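Docs > Skestia Planner > Grasp Setup
Overview | Install | Tuning | Logs

4. Set the grasp filter

1. Open Skestia and load your clip. I start with 14 candidates and trim later.
2. Set finger clearance to 7 mm.

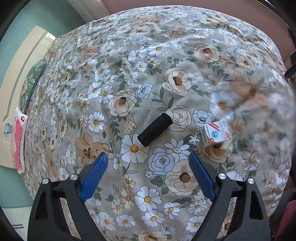 3. Run the preview. Busy fabric prints throw off my depth mask every time, so I bump smoothing up to 2 -- no higher, or thin edges vanish!

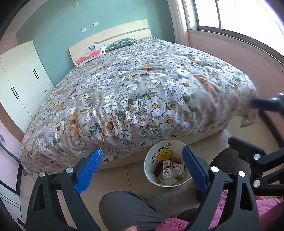 4. Tag your drop targets by hand. The auto-tagger likes plain shapes, and a rim with lettering like THANK YOU on it may get split in two (just merge the halves).

Caution: save before you re-run.

Filed under: Perception, Grasping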